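Free hearing checks are coming back to Sollard, and this year there's a whole lot more of them!

The county's hearing van will park outside the Levevura Community Center for nine days in October, and anyone 18 or older can walk up and get tested. No referral, no insurance card, no bill in the mail afterward. Last fall the van stayed only two days and the line ran clear past the bike racks, so a longer visit is very welcome news.
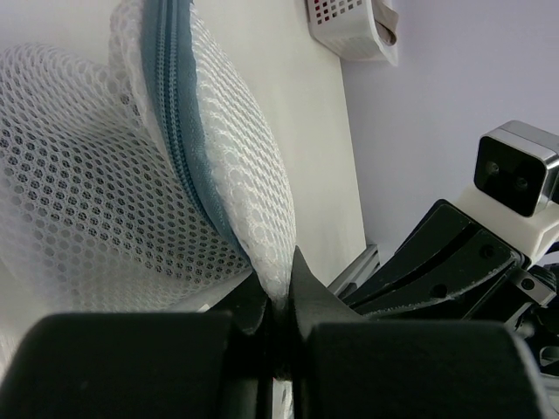 White mesh bag with a blue-gray zipper.

Each check is done in a quiet booth inside the van. You put on headphones, press a button when you hear a tone, and go over your results with an audiologist before you leave. If something needs a closer look, staff will help you book a follow-up at the Venonance clinic, where the first visit is also covered by the program.

"I've wanted this for years," said Edith Giraldo, the audiologist leading the visit. "People put up with missing half of a conversation for such a long time, and then they come in and we find a plug of earwax! Sometimes it's that simple. Sometimes it's more, and then I'm really glad they came."

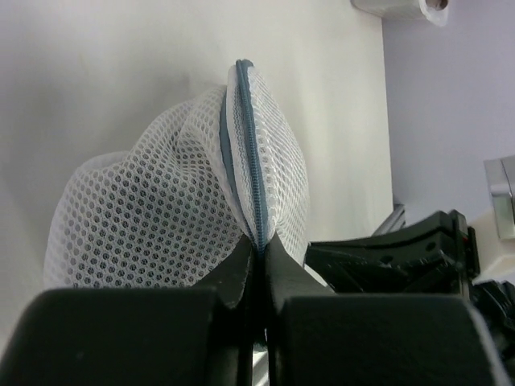 2 min read

Organizers hope to test 90 people over the course of the visit, and they have ordered 100 pairs of foam earplugs to give away (great for mowing season, or for anyone with a drummer in the house). Pairs will be handed out until they run out.

Abelardo Zapata got tested last fall and now wears a hearing aid in his left ear. He says he can finally follow the announcer at his granddaughter's soccer games, and he plans to bring his brother this time. "He says he hears fine," Zapata said. "We'll see!"
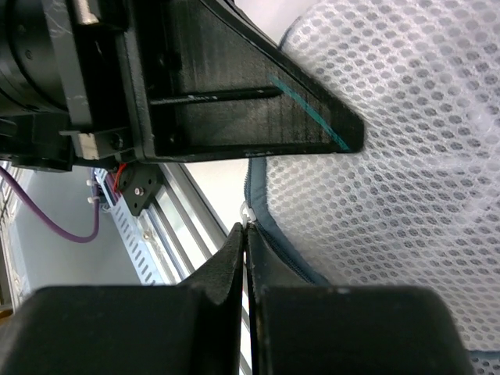
SOLLARD, August 2, 2018

Sign-up for morning times is open now at the front desk of the community center. Afternoons are walk-in only. Interpreters for Spanish and Vietnamese will be on hand every day, and the van has a lift for wheelchairs and scooters.

If you already use a hearing aid, bring it along with the case and any spare batteries. Giraldo's team will clean it and check the fit while you wait. Please skip loud music and power tools on the morning of your test if you can.

Rides can be arranged for people who don't drive. Ask for Fredy Cáceres at the front desk, and give him a day's notice if possible. The exact October dates will be posted on the center's door and in the next county health newsletter.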